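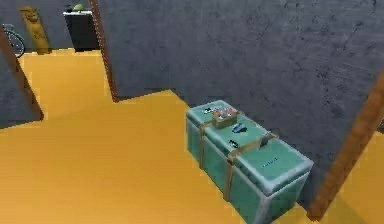
Reading time: 3 minutes

Workshop notebook, Urkthorpe
Saturday, morning session
Subject: equipment plan for the mobile platform, second draft

The purpose of this entry is to record the state of the purchasing plan before it is passed to the finance office in June. The first draft was returned with the remark that the simulation work and the hardware request did not refer to each other. The present draft is intended to correct this.

The test room in use is the simulated two-room layout with the teal chest against the concrete wall and the open doorway to the left. It has been kept for the budgeting exercise on account of the doorway, the long chest with its two straps, and the small items on the lid, which between them raise most of the questions that affect cost. The far room, with the carved panel and the black cabinet, serves as the destination for the travel task.

1. Base

Two bases remain under consideration. The Stukonach unit is quoted at 1160 pounds without batteries. The Gidus unit is dearer and the supplier has not yet confirmed a price in writing, so no figure is entered for it. The Stukonach is the narrower of the two. Clearance between the door posts should be checked in the model for both outlines before either is recommended. Colleagues are asked not to rely on the catalogue widths, as these leave out the bumper.

2. Arm

No arm is to be bought in this round. The existing bench arm will be remounted. Its reach was measured at the bench and entered in the model, but reach across the full depth of the chest lid has yet to be tried from the near side. The tray and the group of small items at the far end of the lid are the hard case. The blue object and the black object should be tried first.

If the far end cannot be reached, the choice lies between a raised mount and a longer forearm. The raised mount can be made in the workshop. The forearm would have to be ordered from Verbruggen and would fall into next year's budget.

3. Gripper fingers

A sum of 200 pounds is set aside for soft finger pads and spare screws. The straps are modelled as fixed to the chest at present. Should the group wish to add a task in which a strap is lifted, this line will need to be looked at again.

4. Camera

Verbruggen has offered a depth camera at 506 pounds, including the cable and bracket. The quotation is in the blue folder. Points still open:

The line of dark blue print on the chest is too small and blurred to be read in the current render. It must be settled whether reading labels is part of the requirement at all. If it is, the cheaper camera should not be ordered on the strength of the present renders.

The yellow-orange floor is flat and nearly even in tone. The real floor at Urkthorpe is neither. A second floor surface should be added to the model before any claim is made about navigation.

5. Sum requested

Base, Stukonach: 1160
Camera, Verbruggen: 506
Finger pads and screws: 200
Total: 1866

Batteries and delivery are not included. The charger from the old platform may be suitable, subject to a check of the connector.

Actions before the next meeting

Obtain a written price from Gidus, including delivery.
Run both base outlines through the doorway, in each direction.
Try the bench arm against the lid from 2 standing positions and record the reach in the shared table.
Ask Verbruggen how long the camera price will be held.
Check the connector on the old charger.

Added at 4 p.m.: the Stukonach drawing now in the folder is an earlier issue. The mounting holes differ from those on the quotation. The raised mount should not be cut until the current drawing has been received.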